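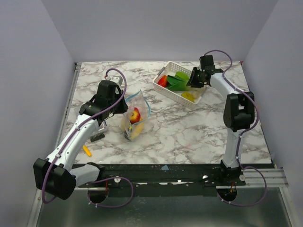 Can a county still comment on a pipeline after the state has issued the permit?

Posted by creekside_mel, January 2025

Hi all! I live outside Zusville and I've gotten completely absorbed in the Jayawardena gas line, which would run from the Stutport terminal down past our end of the county. The state signed the main permit in November. Now our county board has put "road and stream crossing agreements" on its agenda and is taking written comments.

My neighbor says it's over and the county is only rubber-stamping. But the notice says the board may attach conditions. So which is it? I've never written to a board before and I'd love to do this properly. The line crosses the creek 2 times within a mile of my house, if that matters. Also, do I need to live right on the route to have a say?

Anjana Khan

Great question, and please do write in! I've followed local permits for 8 years and crossing agreements are my favorite part of the whole process (I know, I know).

Your neighbor is half right. In most states the county can't reopen the route or decide whether the line gets built. What it usually does control is how the company uses county roads and county land, and sometimes the work at small stream crossings. That can mean hours of construction, truck routes, repairs to the pavement, a bond in case the repairs never happen, and how soon the banks get replanted. Those are real things you'll be living with!

Start by asking the clerk for the draft agreement. It's normally a public record, and the maps at the back are where the good stuff hides. Find your two crossings and see whether the company plans to drill under the creek or dig through it. Then write about those spots by name. "Please require drilling at the crossing below the old mill road" gives the board something it can vote on. One page is plenty — I've seen a half-page letter get read out loud and end up as a condition almost word for word.

You generally don't have to be on the route to comment. Appealing later is a different matter, and there you may need to show that you're directly affected. Check the deadline for that with the clerk too, it can be short.

Go get 'em, and post the draft here if you want another pair of eyes on it!

drybank4

They approve everything. Went to one of these for the Clorex plant, 200 people in the room and it passed anyway.

gravel_and_ferns

Passed with conditions though! I was at that one too and we got the truck route moved off the school road.

Mel, one thing to add to what Anjana wrote. Put the agenda item number at the top of your letter and ask the clerk to confirm it went into the record. Mine sat in somebody's inbox the first time. And if they allow speaking, sign up early, you only get 4 minutes but it goes fine if you read straight from your page.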